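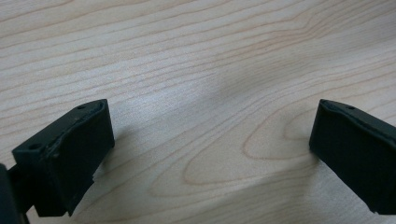

Helle Holzplatte, März

Die Oberfläche meines Schreibtischs war nach sechs Jahren Hartwachsöl fällig. Ich hatte die Arbeit zweimal verschoben, weil die Raumluft im Winter zu trocken war. Im März lag sie bei 45 Prozent, das reicht.

Ausgangslage: Massivholz, 28 mm stark, ursprünglich zweimal geölt. Im Bereich der Unterarme war der Film durchgescheuert, Wassertropfen zogen dort sofort ein. Ein paar Ringe von Tassen, ein Tintenfleck hinten links.

Geschliffen habe ich mit 120, dann 150, dann 180. Feiner nicht. Arnar Ladefoged hat mir früher einmal 240 empfohlen, aber auf so dichtem Schliff nimmt das Holz kaum noch Öl auf, und man poliert am Ende nur den Überschuss. Zwischen 150 und 180 habe ich einmal gewässert und über Nacht trocknen lassen. Die aufgestellten Fasern gehen danach mit drei leichten Zügen weg. Der Tintenfleck ist blasser geworden, aber noch da. Tiefer schleifen wollte ich deswegen nicht.

Das Öl ist das farblose von Hedmont. Erster Auftrag mit dem Spachtel, sehr dünn, zwanzig Minuten Einwirkzeit, Rest mit einem weißen Pad einmassiert und mit Baumwolltuch abgenommen. Zweiter Auftrag nach 24 Stunden, deutlich weniger Material. Insgesamt nicht ganz 200 ml verbraucht – beim ersten Mal war es fast das Doppelte, und die Platte klebte eine Woche lang.

Lappen ausgebreitet im Freien trocknen lassen oder in Wasser legen. Leinölhaltige Produkte können sich zusammengeknüllt selbst entzünden, das gilt auch für kleine Mengen.

Zur Aushärtung: Nach zwei Tagen vorsichtig benutzbar, nach zehn Tagen feucht abwischbar. Den Monitor habe ich am dritten Tag zurückgestellt, mit Filz unter dem Fuß.

Offen ist noch die Unterseite. Sie bekommt einen einzelnen Auftrag, sobald ich die Kabelwanne abgeschraubt habe. Zwei der Schrauben sind rundgedreht.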